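Tirnville Residents' Forum
Board: Council and Elections
Topic: Ward boundary between Pratside and Findia

pratside_clerk_ret
The council will vote in September on moving 354 households from the Pratside ward to the Findia ward. Residents who wish to comment must do so in writing by 10 a.m. on Friday. I served in the ward office for many years and I would ask members to read the proposal before replying.

northbank2
I have read it. The Findia ward already elects two members and would keep both. Pratside would drop from three to two. I cannot support a change that takes a seat from us without a public hearing.

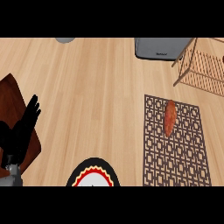
The notice also states that the Janevski Road polling place would close. Many older voters walk to it, and the replacement is on the far side of the rail line.

quorum_call
I must disagree with the previous member. The seat count follows the voter roll, and our roll has been shrinking for years. The polling place is a separate item and may be opposed separately.

northbank2
Both items are in one motion. Please see page 3.

quorum_call
I stand corrected on the motion. My view on the seat has not changed.

pratside_clerk_ret
Any member of the council may ask that a motion be divided - the request should be made before debate opens. I suggest that those opposed to the closure write to their ward members and ask for this.

findia_east
Will comments sent by email be accepted?

pratside_clerk_ret
Yes, provided a street address is included.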